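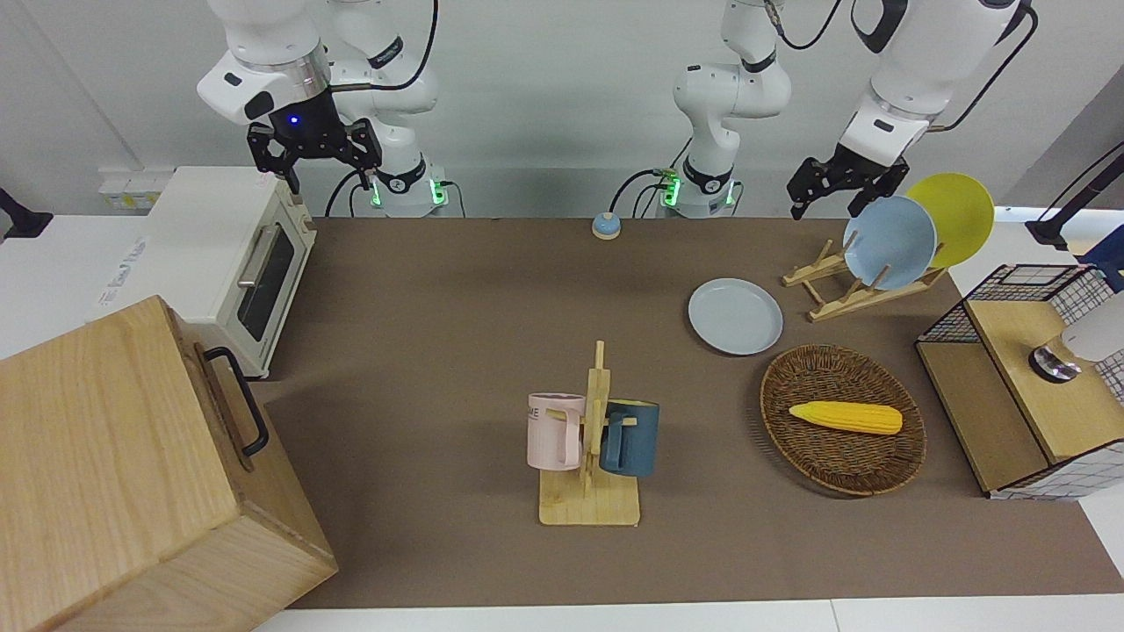
Digest, Vol 17, Issue 2

Subject: Re: Shared kitchen at Holach Mill, hot meals and the fuse board

Hello all,

Thanks to those who replied off list. I'll answer the main points from the earlier message in one go, as several people asked the same things.

> We have used the kitchen at Holach twice now and both times the
> electrics went off when the kettle and the small oven were on
> together. Is there a limit on what can be plugged in along the
> worktop? Also, who do we speak to about storing plates there
> between bookings? We would rather not carry them up from
> Dradine every time.

There is a limit. All the sockets along the worktop are on one circuit, and the kettle takes most of it. The fridge and the water heater are separate, so they stay on when the worktop trips. If it goes off, unplug everything, go to the board in the passage and push the second switch from the left back up. Wait a minute or two before plugging the oven back in, and leave the kettle until the food is done. Groups cooking for more than a handful have been filling flasks before they start, which works well enough.

An electrician from Petrenko looked at it in October. The quote for a second circuit came to 2,912 pounds, or 835 if we only move the kettle to a new socket by the door. The cheaper job can be done in a morning. I am in favour of it, but it needs agreement from the Pratisness group as well, and they have not met since the quote came in.

> If the answer is no to storage, could we at least have one
> shelf? We only have a box of crockery and two trays.

One shelf is fine. Take the lower one in the cupboard nearest the passage and put a label on it. Please don't use the top shelf — the bracket is loose and I haven't found a screw long enough to hold it. Anything left on the rack at the end of a booking gets used by whoever comes next, so put it away if you want it back.

> Last thing, the booking sheet says the kitchen has to be clear
> by 9.30 pm but the door code seems to work later than that.

The code works until 11 pm so that people who have left a coat or a dish behind can get back in. The booking still ends at 9.30. The flat above is let and we have had one complaint already, mostly to do with chairs being dragged. Lift them, please.

Two smaller things. The bin store key has moved to the hook inside the meter cupboard. And the tea towels need to go home with someone each time and come back washed; at present there are four in the drawer and there used to be a full pile.

If you have a view on the quote, reply to the list and not to me, so Pratisness can see it too.

Regards,
Holach bookings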